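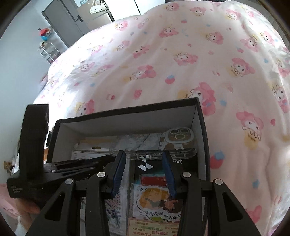 Fig. 4.1 Hand-held gripper with its fingers open over a shoebox of flat items, home collection.

Unit 4: Gathering examples by hand
Course notes, G. Antal

4.1 What counts as an example
For this unit an example is one complete attempt at one task, from the first movement towards the object to the moment the fingers leave it. It consists of the wrist video, the estimated path of the tool and the width between the fingers at each time step. An attempt that stops halfway is kept but labelled as incomplete. It is not joined to the next one.

The policy only receives what the wrist camera records. Anything the operator knows from looking over the top of the tool is lost to it. Operators should therefore work from the camera view in their first practice session, and return to it whenever a batch shows long pauses before contact.

4.2 Flat items in a container
Cards, envelopes and paper sheets are the hardest group in the Prirkley task list. Three difficulties recur.

Overlap. In Fig. 4.1 a small red card or packet lies over part of a black card, and the phone case has printed paper showing through it. The written task must say which item is meant. 'Take out the phone case' is acceptable; 'take out the top item' is not, as two annotators may disagree about it.

Edge access. A flat item has very little height to grip. The operator may slide it against the wall of the box until an edge lifts, or pinch it at a corner. Both are valid, but they should be recorded as separate strategies. A batch that mixes them evenly trained worse in the Bilura trials than a batch of either alone.

Occlusion. The fingers and arms cover part of the contents as the tool comes down. In Fig. 4.1 the right finger hides part of the lettering on the black card. Begin each attempt high enough for the target to be seen in full, then descend.

4.3 Variation
Change one thing at a time between attempts: the order of the pile, the angle of the box, the height of the start. A soft surface such as a duvet lets the box tilt under load, and this is useful variation provided that it also appears in the test set. Patterned fabric is permitted. Do not replace it with a plain cloth.

The Luik set has 1,000 attempts from 22 homes. The Mumden set is smaller, with 100 attempts from 12 homes, and was gathered in August with the curtains open. Compare the two before choosing a split. Splitting by attempt places the same room in both training and test data and gives a score that is too high. Split by home.

4.4 Checks before upload
Finger width returns to its fully open value at the end of the attempt.
No gap in the path longer than half a second.
Task sentence names the item – colour and type at least.
Names, addresses and account numbers on paper are unreadable or masked.

4.5 Exercise
Write task sentences for three items in Fig. 4.1. Exchange them with a partner, who marks the intended item on a printed copy. Revise any sentence that led to a wrong mark. Bring both versions to the seminar, together with a short note on which item you would attempt first and from which side.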